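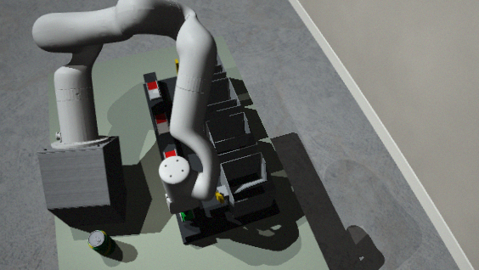
Source: Greklow Workshop Center, Nidton

Visitors to the March open day are invited to apply the following bench habits at home.

Keep small parts in open-topped bins, set in one row within reach. Lay a mat beneath the work, and move drinks well away from it.
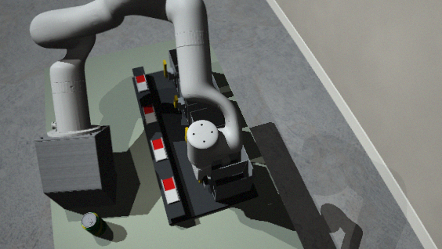 Sort for no longer than 37 minutes before taking a break of 5. Label each bin at the front. Questions about the demonstration may be addressed to Isla Katene at the Plindley desk.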